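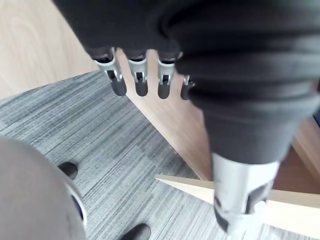 ## Durkberg floor surfaces, set B

Notes and labels for the floor part of the Durkberg collection. The subject is household flooring: light wood, gray carpet, and views that hold both a pale wooden surface and a carpet.

Set B has 500 entries. Of these, 489 are labeled. The rest were set aside in April and stay in `unsorted/` until somebody goes through them again.

### Labels

Each entry has one row in `surfaces.csv`, with these 5 columns:

- `id` – same number as in set A, padded with zeros
- `main` – the surface that takes up the most area
- `second` – any other surface, or blank
- `pattern` – `plain`, `grain`, `streaked`, or `loop`
- `note` – free text, usually empty

Gray carpet with light and dark lines running through it is `streaked`, whatever direction the lines go. We had a separate value for diagonal lines in the first version and dropped it. Use `grain` for wood even when the grain is faint.

Pale wood is sometimes hard to place as a floor or a tabletop. If you can't decide, write `wood_light` and leave the height out. Please don't guess from the other entries.

### Who did what

Ashraf Benmoussa wrote the label list and did the first pass. Vangelis Spanos checked it and merged the duplicate carpet names – there were 4 words for the same gray. The merge table is in `docs/names.md`.

### Loading

The CSV is UTF-8 with commas. It opens in Filer without changes. Tosudel wants semicolons, so run this first:

```
python tools/convert.py surfaces.csv --sep ";"
```

### Known problems

- `second` is blank in a few rows where a narrow strip of wood should have been listed.
- Washed-out areas are labeled by whatever surface is next to them. This is wrong in places.
- `loop` and `plain` get mixed up on dark carpet.

Corrections go in `fixes.csv`, one row per entry, with your initials in the last column.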